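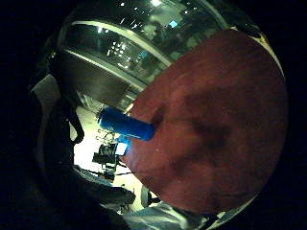
Reddish-brown face with darker, blotchy patches through the middle and a pale rim.

Looking after rubber around the house and shed
Posted in September by the editor, Nundale Home and Workshop Notes
3 shares | 11 comments

Rubber turns up in most rooms of a house and is rarely maintained until it fails. The same few causes account for most of the trouble: oil, heat, sunlight, ozone and compression over a long period. The notes that follow are grouped by item. Where a manufacturer's instructions disagree with them, follow the manufacturer.

Identifying the material

Natural rubber is stretchy, recovers quickly and is attacked by petrol, mineral oil and most greases. It is common in kitchen gloves, rubber bands, older hot water bottles and some sports goods. Nitrile tolerates oil well and is used for workshop gloves and many O-rings. EPDM copes with weather and hot water but swells in mineral oil. It is the usual material for car door seals, and many washing machine door seals are made from it. Silicone feels slightly waxy, handles oven heat and tears easily once nicked.

Colour is a poor guide to any of these. Black, red and grey can be had in every type. If the part carries a moulded code, write it down before cleaning, as faint lettering can be hard to read once the part is back in position.

General cleaning

Start with lukewarm water and a small amount of plain dishwashing liquid. Apply it with a damp cloth, work in one direction, wipe again with clean water and dry with a lint-free cloth. Most surface grime comes away with this and nothing stronger is needed.

Avoid the following on natural rubber:

– mineral turpentine, petrol and kerosene
– eucalyptus oil, including the diluted spray sold for laundry use
– petroleum jelly
– undiluted bleach
– abrasive cream cleaners and steel wool

Eucalyptus oil deserves separate mention, being in nearly every laundry cupboard. It removes sticker residue from glass very well. On natural rubber it softens the surface and leaves it tacky, and the tackiness then collects dust. Where residue has to come off rubber, warm soapy water and a plastic scraper are slower and safer.

Methylated spirits can be used sparingly on silicone and EPDM. Test on an edge that is out of sight and wait until the spirit has evaporated before judging the result.

Discolouration

Dark patches on a coloured rubber surface can come from handling, from dirt pressed into the texture, from contact with another rubber or from ageing of the material. Cleaning deals only with the first two. If two passes with soapy water make no difference, stop. Further scrubbing removes the texture and leaves the patch where it was.

Brown or black marks on vinyl flooring under a rubber-backed mat are a related problem. Compounds move out of the rubber and react with the vinyl, and the stain sits within the flooring. It can't be cleaned out. Use a mat marked as suitable for vinyl, or one with a woven backing.

A pale bloom on black rubber is often wax, added at manufacture so that it comes to the surface and slows ozone attack. It may be wiped off for appearance but will usually return. Leave it alone on anything kept outdoors.

Washing machine door seal

Wipe the lower fold after the last load of the day and leave the door ajar. Hair, lint and small coins collect in the fold and hold moisture against the seal. Once a month, pull the fold back gently and clean right around with a soapy cloth. Check the drain holes at the bottom with a cotton bud.

Black spotting which has grown into the seal is seldom removed completely. A hot maintenance cycle with the drum empty will reduce the smell. If bleach is permitted by the machine's handbook, use it diluted, rinse with a full cycle and never combine it with vinegar or any other acid cleaner.

Fridge door seal

Close the door on a strip of paper and pull. There should be even resistance along all four sides. Where the paper slides out freely, clean both the seal and the cabinet face and test again. Dried syrup is a frequent cause of a poor seal along the bottom edge.

A seal that has taken a set can sometimes be recovered with a hair dryer on low. Warm the flattened part, keep the dryer moving, ease the seal outward with the fingers and close the door for four hours. Repeat once. If there is no change, order a replacement by the model number on the compliance plate. Measuring the door is a second choice; profiles that look alike often have different channel widths.

Preserving jar rings and pressure cooker gaskets

Wash these by hand. Dry them fully and store them flat, unstretched, in a paper envelope inside a drawer. A ring that shows fine cracks when bent double should be thrown out. Pressure cooker gaskets should be replaced at the interval in the handbook even if they look sound, as hardening is difficult to judge by eye.

Don't oil a gasket unless the handbook says to. Cooking oil goes gummy with heat and can hold the lid.

Kitchen gloves

Rinse the outside while the gloves are still on, peel them off and hang them by the fingertips. Turn them inside out every few uses and let the lining dry. Talc is no longer recommended for this purpose; a little cornflour does the same job, provided the lining is dry first.

Gloves with one failed hand can be cut across the cuff and fingers for wide rubber bands. These suit paint tin handles and bundles of garden stakes. They do not last long in sun.

Table tennis bats and similar sports goods

The sheet on a bat is thin and its grip depends on a clean surface. Wipe it after play with a damp sponge, let it dry in shade and keep it in a closed case. Dishwashing liquid should be very dilute here. Bats left on a car's parcel shelf through summer go hard and shiny, and the sheet may lift at the edge. A lifted edge can be put down again with a water-based contact adhesive made for the purpose. Solvent contact cement can swell the sheet so that it dries out of shape.

Wetsuits, swimming goggles and snorkel straps get a fresh water rinse and a shaded line. Chlorine and salt both shorten their life.

Garden hose washers and tap fittings

Keep a spare packet of hose washers in the shed. The usual sign of a failed one is a spray at the collar that persists when the fitting is hand tight. Pliers will crack a plastic collar before they cure the leak. Pick the old washer out with a small flat screwdriver, check that there isn't a second one stuck beneath it and press in the new one dry.

For O-rings in snap-on fittings and tap spindles, use silicone grease, thinly. One small tube will last a household for years. Don't put silicone grease on silicone rubber, which absorbs it and swells. On fittings which carry drinking water, use only a grease rated for potable water.

Car door and boot seals

Clean with soapy water in autumn and again in spring. When the seal is dry, wipe on a silicone-based conditioner and buff off the surplus. Keep it away from the windscreen and off the pedals. Avoid general-purpose petroleum sprays, which swell EPDM.

Storage

Choose a dark, cool, dry place away from electric motors. Bench grinders, older compressors and some chargers produce small amounts of ozone, and rubber hung beside them cracks first where it is stretched. Store flat or hanging loose. Fold lines become crack lines.

Stock kept for spares should be marked with the year of purchase in pencil on the bag. Bag different rubbers separately, particularly black against light colours, as the black will stain its neighbour. Rotate the oldest to the front.

Contact the editor | © Nundale Home and Workshop Notes | Back to top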